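Home Diary Kit list Older entries
2 min read

Back from the atrium, 807 still on the door of the budget sheet in my head. That is what is left for the second half of the year and it has to cover fingers, cables and one decent case. Wrote most of this standing up.

Bavholm sent their quote at last. Pedeo is cheaper per pair but carriage is seperate, and they want a minimum order of 8. We don't need 8. Four would see us to April, I think.
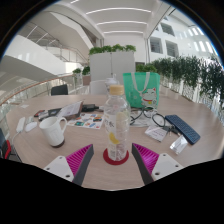

Bottle on its coaster, magenta fingers either side.

Spent the morning on which jobs we are really buying for. If it's bottles and mugs the soft ribbed fingers are fine and the Kirkow arm can wait. If it's flat stuff - cards, packets - then we want a thinner tip and that's a different line in the budget altogether. Put 200 against it for now. Probably low.
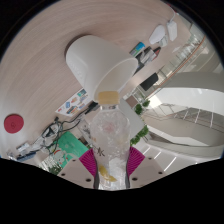

Also spares. Must ask Antoniuk if their plates take the same screws as Bavholm's, otherwise we stock two sets and lose track of both. Last year's order went wrong exactly there. Lead time too, the last email said "soon". 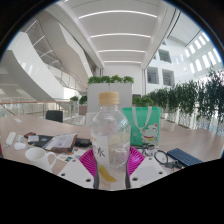
Lunch late, soup, fine. Then back to the sheet. Moved the case down to next year, moved it back up. Renting the arm for 2 months looks daft next to buying until you add the service contract, then it looks alright. Need that figure in wirting before I send anything. 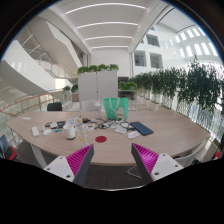 The big table, cables and all.

To do tomorrow - ring Pedeo re carriage, chase Antoniuk, ask Bavholm to split the quote. Sheet goes in by four.

Older Newer Back to top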